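Plates That Tell Stories

Have you ever finished your noodles and found a flower hiding at the bottom? Or a fish? Or a little blue bridge with two birds flying over it? Plates are some of the best picture books in the house, and you get to eat off them!

What is a plate made of?

Most white plates start out as clay. Clay is a special sort of mud, dug from the ground and cleaned until all the stones and twigs are gone. At a pottery the soft clay is pressed into a mould, and out comes a floppy grey plate. It has to dry slowly, or it will crack.

Next comes the kiln. A kiln is an oven, but much, much hotter than the one you bake muffins in. The heat changes the clay for good. Once it has been fired it will never turn back into mud, even if you leave it in a bucket of water for a year.

Then the plate gets a coat of glaze. Glaze looks like runny paint when it goes on, but it is full of tiny bits of the same stuff glass is made from. Back into the kiln it goes – and the glaze melts into a smooth, shiny skin. That's why you can wipe off tomato sauce so easily.

How do the pictures get on?

Some plates are painted by hand with a very thin brush. It takes a steady arm and lots of patience. Rongrong Long paints plates at the Drurneck pottery, and she did 20 practice roses before she made one she liked. (The trick, she told us, is to start in the middle and work outwards, one petal at a time.)

Other plates use a kind of transfer, a bit like the stick-on tattoos you get at a fair. The picture is printed on thin paper, soaked in water and slid onto the plate. One more trip to the kiln and it's stuck there for years and years.

Flowers and happy words

Roses are a huge favourite. You'll find them in pink, yellow, red and every colour in between, often with green leaves tucked in beside them.

Some plates have writing, too. One of the loveliest signs is called double happiness. It is made by taking the Chinese character for joy and putting two of them side by side, so they join up into one. People use it at weddings, when two families are celebrating together. It is nearly always red, the lucky colour. You might spot it on teapots, lanterns, paper cut-outs and sweets as well as plates.

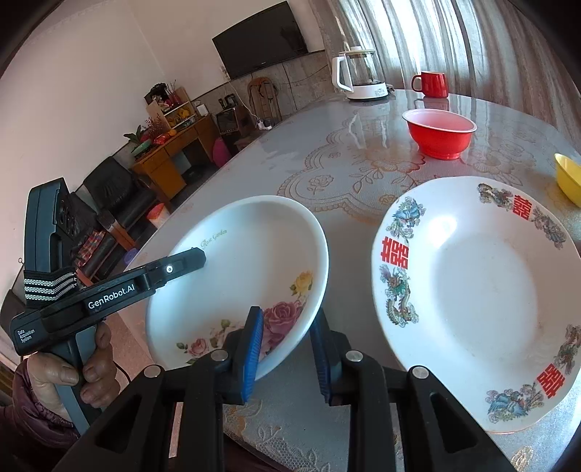 Roses on one plate, red double happiness on the rim of the other.

Plate words to know

Rim: the outside edge. Lots of patterns live here, where the food won't cover them up.
Well: the dip in the middle where your dinner sits.
Foot: the little ring underneath that the plate stands on.

Be a plate detective

Ask a grown-up if you can look through the cupboard together. Hold each plate with two hands, over a table, and check the back for a name or a tiny stamp. Is the pattern on the rim, in the well, or both? Then draw around a plate on a big sheet of paper and design your own. What would you put on yours? Gum leaves? Soccer balls? Your nana's favourite flower?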